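## 4.2 Rows, strays and the trouble with green

I'll admit I came to this part of the study expecting it to be the dull bit. We had our interesting question (how do small, nearly identical things get laid out when they come out of a mixed tub?) and I assumed the colours would more or less look after themselves. I'd have people down as sorters, pinks here and greens there, and we could move on to spacing. Well, no!

The Mansilla set has 254 pieces in it, all long, slim and rounded at the end, in a handful of muted colours. I chose muted ones on purpose. In our pilot with the brighter Kemex set almost everybody sorted by colour straight away, and there was very little left to look at once they had. Soft pinks, peaches, sage and olive are a different matter, particularly in a heap, where a pale piece half under a darker one can look like a third shade altogether. I've misread plenty of them myself while checking the coding sheets, usually late on a Wednesday.

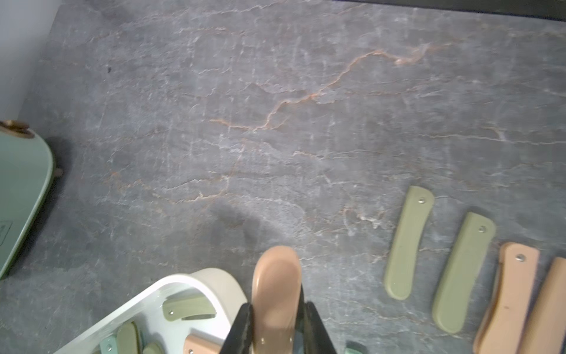
So we kept two records for each layout. The first is the plain one: which piece went where, in what order, and which way its end pointed. The second is a colour name, given by a coder who hadn't seen the order. Across the whole study that came to 1,345 placements, and the two greens, sage and olive, took up far more of our arguing time than everything else put together. We settled on a rule in the end. If the coders disagreed, the piece went down as "green, unsplit" and stayed that way, even where I was privately certain it was olive.

Angle turned out to matter more than I'd allowed for. A row doesn't have to be straight to be a row. Lots of the ones we coded lean, with every piece tipped the same way and the gaps between them all over the place, and you'd still call it a row without stopping to think. We ended up counting a piece as part of a row if its neighbour leaned roughly the same way and you couldn't have fitted a third piece between them crosswise. It's a homely sort of definition, but our coders found it easy to apply and I'm quite fond of it. 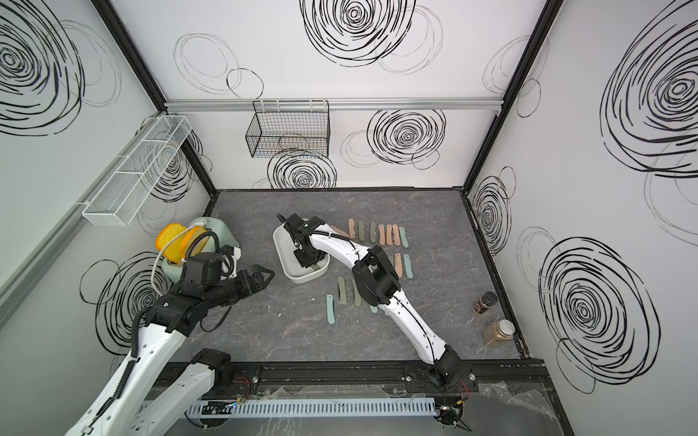 Rows nearly always came with strays, and the strays are what I'd most like other people to look into. We defined a stray as any piece lying apart from a row, whether or not there was room for it at the end of one. Figure 2 has a nice case: there's a long upper row to the right of the tray, a shorter one of three below it, two olive-green pieces side by side nearer the front, and then one mint-green piece by itself, although there's mint in both rows it might have joined. The long row is a mixed one too, with three salmon-pink pieces close together and a mint one at the far end. I'd call that clumping, and I'd keep it well apart from sorting. We scored the two separately for that reason, and I'd urge anyone using the Gemik coding scheme to do the same, as it lumps them together.

The upright layouts were a late addition. We'd planned only for pieces lying flat, then realised how much the picture changes once they're stood on end. A standing group takes up hardly any table, so the whole idea of a row with gaps stops being much use, and what you get is a cluster with a front and a back. Coders found these slow going (the pieces at the back are hard to name when there's a pink one in the way) and we allowed 20 minutes a layout for them.

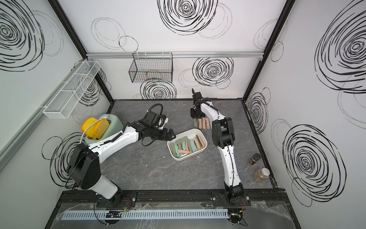 For clusters, then, we dropped the neighbour rule and asked only two things: is the group one group, and does any colour sit together inside it? Agreement on the first was very good. On the second it was middling, and nearly all the trouble was green again. I've kept the cluster scores out of the main table and put them with the Urnari layouts in the appendix, where the tub was left on the table throughout and the pieces still in it were coded as well. Of those layouts, 70 had at least one stray.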